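1. Januar 2020, Wurkau

Testtag 8 mit dem Handgreifer-Set von Van Wijk. Büro leer bis auf uns, Heizung auf Feiertagsbetrieb. Firmware über Nacht eingespielt, danach beide Greifer neu kalibriert. Abweichung links unverändert, rechts etwas besser als gestern. Öffnungsweite wird jetzt ohne Sprünge übertragen.

Vormittags Aufnahmen am blauen Tisch, Aufgabe: Buch und Topfpflanze umsetzen. 15 Durchgänge verworfen, Markerwürfel zu stark gegen die Kopfkamera verdreht. 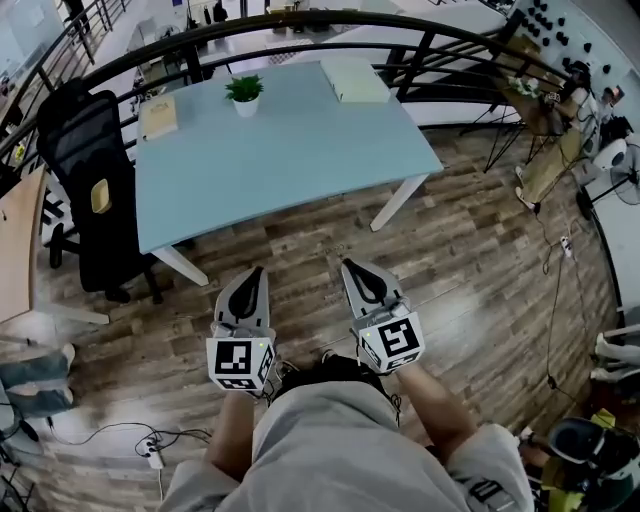
Beide Greifer mit Markerwürfeln vor dem hellblauen Tisch, Kabel nach hinten geführt.

Stand am Abend: 569 brauchbare Sequenzen. Angebot von Van Wijk liegt bei 1.385 Euro je Paar, ohne Ersatzpads. Sketthorpe ist teurer, liefert aber die Auswertesoftware mit. Kabelführung bleibt der Hauptmangel, beim Drehen des Unterarms zieht es am Stecker. Zugentlastung anfragen, ebenso Lieferzeit ab Skarkbridge. Entscheidung spätestens im Juni. Morgen Dauertest mit geschlossenen Fingern, vorher Akku der Kopfkamera laden.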